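MUS 214 Wind Band Arranging
Handout 6: Transcribing a theatre score for concert band
Lecturer: Evelien Dierckx

Our score this week is Skondus, a suite in four movements that Lizelle Xaba wrote for a pit orchestra of 20 players. The full score runs to 2,181 bars. We will only work on Mvt. 2, "Jurau".

Before you start
Listen to the movement twice without the score, then once with it. Mark where the tune changes hands. In the original it starts in the violas, moves to oboe at letter C and ends in the horns.

Moving the strings
First violins usually go to clarinets, but watch the top of the range. Above high D, give the line to flutes and let the clarinets double an octave lower. Viola parts sit well on alto sax or third clarinet. Cello lines can go to euphonium, though the long bowed notes at letter E need staggered breathing. Write it into the parts.

Colour and balance
The harp at letter F has no direct match. Vibraphone with soft mallets works, and so does piano if your band has one. Keep the brass out until the key change.

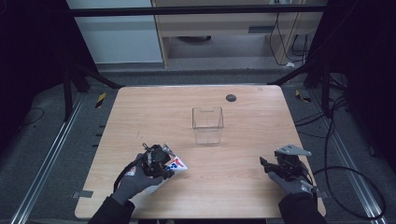
Percussion
Xaba asks for 2 players. Most school bands have more, so split the kit part and put the triangle on its own stand. Leave the rolls unmeasured.

For next class
Arrange letters C to F for full band. Bring a score in concert pitch and a transposed set of parts.
Due August 26, 2026.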